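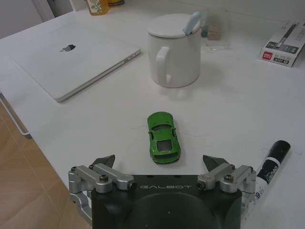
4. Why small cars came back, and why they stayed

The rise in fuel prices explains why drivers first looked at smaller cars. It does a poor job of explaining why so many of them kept buying small once prices settled. We find this second question far more exciting, and our interviews with owners in Turkitance and Msimang gave us plenty to work with.

We spoke with 100 owners in the two towns, all of whom had traded a large car for a small one at least 7 years earlier. We expected to hear mostly about money. Fuel did come up early in nearly every talk, but people soon moved on to parking, to the turning circle, to how easy it was to see all four corners from the driver's seat. One owner in Msimang spent most of her interview on the joy of backing into a space she used to drive past! 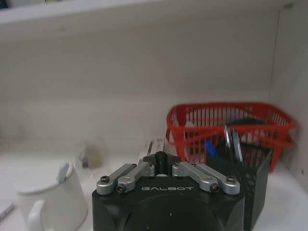
Figure 4. Gripper with its linkage arms, inside a white shelf compartment.

Caldeira's earlier work on second cars in Turkitance points the same way. Washington Caldeira found that a small car bought for errands slowly took over the longer trips as well, until the large car sat in the driveway for weeks. Our owners told very similar stories, often without being asked. We think this slow takeover deserves much more attention than it has had, as it never shows up in sales numbers. A family with two cars counts as a family with two cars, whichever one it drives.

The makers noticed the change at different speeds. Plaltar kept its small model as a bare, low-cost choice for a long time, with thin seats and few colors. Ollance went the other way and gave its smallest car the same seats and heater as its largest. Owners of the Ollance were the happiest group we met, and they were wonderfully specific about it (the heater alone fills several pages of our notes).

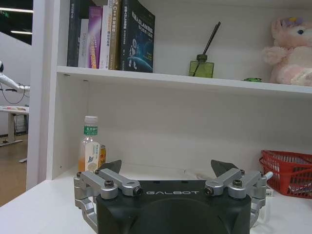 Figure 5. Gripper with open fingertips above a white tabletop, by a bookshelf.

Repair costs were a real surprise. Mudassar Bhutto, who shared his garage records with us in March 2019, had logged roughly 1,000 visits by small cars. Brakes and tires made up most of the work. Large repairs were rare, and owners tended to go ahead with them when they came up.
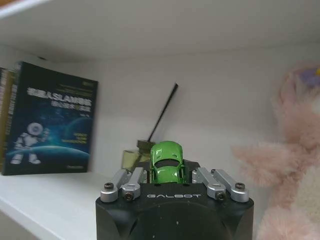 That willingness to repair matters for any model of how long cars stay on the road. Most models we reviewed assume that a cheap car is scrapped sooner, and the garage records give us good reason to test that again. We would love to see the same records kept in a colder town, where rust would play a larger part. Section 5 takes up the question of resale value, starting with the Plaltar owners.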